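PRESS RELEASE

Gravham's repair evenings are coming back, and this time we've got the big hall

5/14/23

Hello from all of us in Gravham! I'm Rohani Setiawan, I look after the repair evenings, and I've been itching to send this one out for weeks. We're moving into the old Jaunzems building on the corner of Mill Row, the one with the green doors that used to be the carpet showroom. If you came to us in the church annexe last winter you'll remember queuing up the stairs with a toaster under your arm. No more stairs!

The new place has proper heating, a kitchen with two kettles, and a ramp at the side entrance. It also has parking, after a fashion. Please don't block the bakery's gate, they start loading very early and they've been lovely to us so far.

So what can you bring? Lamps, radios, hoovers, trousers with a dodgy zip, clocks, bread makers, bikes (front half of the hall only, the floor at the back has just been sealed), and the sort of desktop computer that's been sitting under a bed since the kids left home. Last season 740 things came through the door and 557 of them went home mended, so the odds are pretty good. I'm still cross about the rest, mostly kettles.

Marta Hrynyshyn is back on sewing and has asked me to say that she'll do hems, pockets and linings but she will not do wedding dresses the night before the wedding. Bethel Kassa has the electrical table. She tests everything with a plug before it leaves, and if it fails she'll tell you so and cut the plug off, but only if you agree. Please don't argue with Bethel.
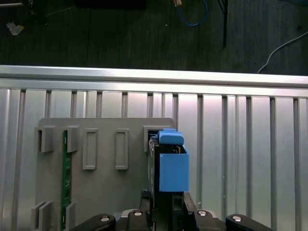
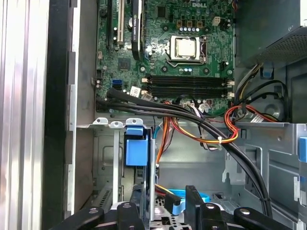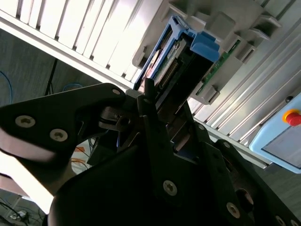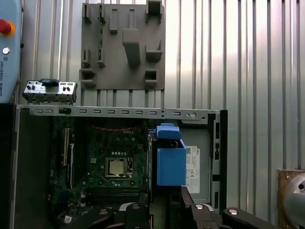

Gravham Repair Evenings — Events and Press Team

We've also had some help with money, which I'm thrilled about. Wollness, the bathroom people out on the ring road, are paying the rent until October, and Bollora has given us shelving and a very large box of fuses. The shelving is up already — Elaine Trindade and her brother did the lot in a weekend and then painted it yellow, a colour I wouldn't have picked but have got used to.

"I thought I'd be there for one evening and that was three winters ago," Elaine told me when I asked her for something to put in here. "I only came in with a sandwich toaster. I still haven't fixed it."

Mending is free. There's a tin by the door and whatever goes in it buys thread, solder and biscuits. If your thing needs a part we'll tell you what to order and you can bring it back next time, and we'll try to put you with the same mender so you don't have to explain it all again. We can't take microwaves, gas appliances or anything with petrol in it. Televisions are a maybe, so ring first.

A word on computers, as we get asked a lot. Do copy your photos and letters on to something else before you come. We're careful, but old drives can give up at any moment and I'd hate it to happen on our table. Bring the power lead too! Half of last year's computers turned up without one.

We could do with more menders, especially anyone who understands clocks. You don't need a certificate, and Halina Kaczorowski will sit with you for your first couple of sessions. She's also running a beginners' darning table for children and grown-ups alike, with wool supplied, and there are 3 places left on it as I write.

Doors open at half past six and we stop taking new repairs at eight. Reporters and photographers are very welcome, just let me know beforehand so I can save you a chair near the kettles.

Press contact: Rohani Setiawan, Gravham Repair Evenings, extension 2211. Leave a message if I don't pick up and I'll ring you back after tea.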